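The Thursday the Arm Wouldn't Let Go

I caught Othmane Shehata right after lunch, still a little annoyed and very willing to talk about it. He runs the two-arm bench at Netmont, where the job is sorting foam cubes in and out of a tray.

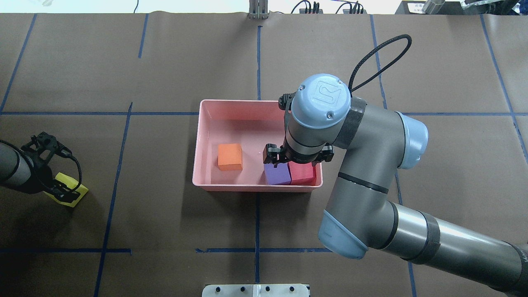 "It was run 243," he told me. "I remember because I'd just bragged that we'd get to 1000 without a stop!" The right arm went down for a cube, closed its fingers, and then kept pushing. The tray bent, the arm shook, and Othmane went for the red button.

So what was it? At first he blamed the gripper (everybody blames the gripper). He swapped the fingers, ran it again, and got the same thing 15 minutes later. "I was ready to throw it in the parking lot," he said, laughing.

The real trouble was a cable. It had worn where it bends at the wrist, and now and then the force reading froze. The arm thought it was touching air, so down it went.

What bugs him most is the software limit, which was supposed to catch a stale reading and had been set way too loose after an update in July. "That one's on me. I signed off on it."

He's tightened it since, and the cable gets a look every 60 runs. I asked if he'd put his hand near the tray while it's moving. "Nope," he said. "I didn't before, either."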